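I'd been eating my way through Fung-ping Au's newsletter for months before I finally got her on the phone. She writes Mellow, a small monthly letter on snacks from corner shops and train station kiosks, and it now goes out to 710 people. She was chewing when she picked up.

"Sorry, sesame thing," she said. "Give me a second."

I asked how it started and she laughed. She had a night job at a print shop called Plodine, and the only dinner in reach was the vending machine. "I began writing down what I ate so I wouldn't buy the bad ones twice. Then my cousin Jui-lin Kwan wanted the list, and then her whole office did!"

The list had nine snacks on it. She still has it, taped inside a kitchen cupboard (she read me a few lines, and one just said "tastes like a candle"). 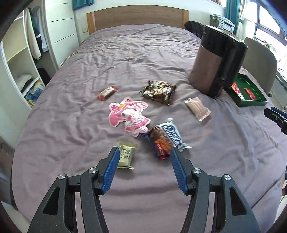

Snacks on a purple duvet, one of them in a white and navy wrapper.

What I love about her writing is how seriously she takes texture. She can go on for a page about wafers, and on the phone she did pretty much the same. "A wafer should give up all at once," she told me. "If it bends, the bag was open or the shop is too damp. I don't blame the wafer."

We got onto shrimp chips, then dried plums, then a long detour about the Huttunen licorice she ordered by mail and couldn't finish. Jui-lin took it home and loved it – they haven't agreed on a candy since they were kids, apparently.

She doesn't take free samples. A snack importer, Selotar, once offered her a monthly crate, and she thought it over for a whole weekend. "I'd have to be polite about all of it," she said. "I'm not that polite."
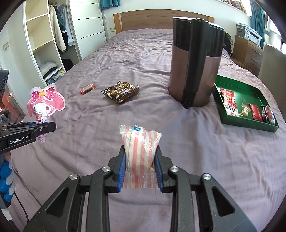
How do you keep an opened bag of crackers crisp?
Fold the top down tight, clip it, and put the whole bag in a jar with a good lid.

The September letter is all about things that come in twos, and she was still arguing with herself over whether sandwich cookies count. I said they do. She said she'd think about it, and then I heard another wrapper.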